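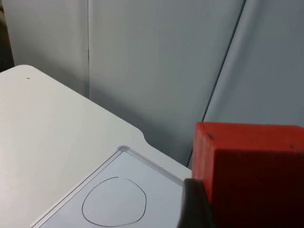

Home | Work cells | Grippers | Insert trays | Spares | Contact

Kolto TC-2 Tabletop Cell: configuration and budgeting guide

The TC-2 is a bench-height enclosure for a single small arm doing pick, place, trace and sort work. It is sold by Plenora as a base unit with options. The notes below are intended for buyers putting together a capital request, and cover what the base price includes, what it does not, and what to allow for over the first two years of use.

Base unit

The base unit comprises a white work surface, pale grey side and rear panels, one recessed tray position and a mounting plate for the arm. The arm and its controller are not included. Payload and reach depend on the arm selected, and the buyer should confirm both with the arm supplier before ordering the plate. Plates are drilled to order and cannot be returned.

Internal depth is 600 mm. Arms with a longer folded length will fit, but the rear panel limits travel at the elbow and the software limits must be set to suit. Allow half a day for this at commissioning.

Recessed tray

The tray sits in the work surface inside a raised rim and takes flat inserts. Inserts are supplied blank. Most sites mark them by hand with a thin marker to define a target area, then replace them when the task changes. An irregular outline is acceptable for placement work where the vision system is trained on the site's own markings. If the outline is to be used as a measured tolerance zone, order printed inserts instead.

Blank inserts are sold in packs of 23. A printed insert carries a one-time artwork charge per design.

Test blocks

Painted wooden blocks are a cheap and adequate load for grip trials. They do mark with use, and small dents or dark spots near the edges can be picked up as features by a camera at close range. Sites running repeatability tests should hold a second set aside and rotate it in. Blocks are a consumable and should be budgeted as one.

Gripper fingers

Rounded-tip fingers suit blocks, cartons and moulded parts. Flat-tip fingers suit card and thin sheet. Both are stocked in dark grey only. Fingers are sold in pairs and must be replaced in pairs. Check that the fingertip clears the tray rim at the lowest working height, with the wrist at its steepest angle. Where a wrist camera is fitted, check also that the fingers do not hide the target during the final approach. A large workpiece held close to the lens will block much of the view, and a second fixed camera may be needed. This is the item most often left out of first budgets.

Prices (AUD, excluding GST and freight)

Blank inserts, pack: $77
Gripper fingers, pair, either tip: $449
Base unit, plates and printed inserts: by quotation

Planning allowances

Power: one standard outlet for the cell, one for the controller. Do not share the circuit with a compressor.

Floor: the bench must be level and must not move when leaned on. Castors are not recommended, even with locks.

Lighting: the panels are pale and reflect overhead light. Position the cell before fixing the camera exposure, and expect to repeat the work if it is later moved to another room.

Spares: two pairs of fingers and one pack of inserts for the first year. Increase the finger allowance if the cell will run more than one shift.

Training: one day for operators, two for whoever will maintain the program. Training is held at the Salem workshop. On-site training is available and travel is charged at cost.

Orders for base units close at the end of October each year for delivery in the same financial year.

Page revised May 25, 2022

Category: Equipment > Tabletop cells > Buying guides

Comments (3)

dimwood_maint
Does the printed insert fit the older TC-1 tray? We have two of those at Dimwood and would like to standardise before replacing either of them.

Plenora Sales
The TC-1 tray is narrower. Printed inserts can be cut to suit if you note it on the order. Blank ones can be trimmed with a knife.

benchside
Agree on the second camera. We left it out of our request and had to wait for the next budget round. Would be useful to have a bracket price on this page.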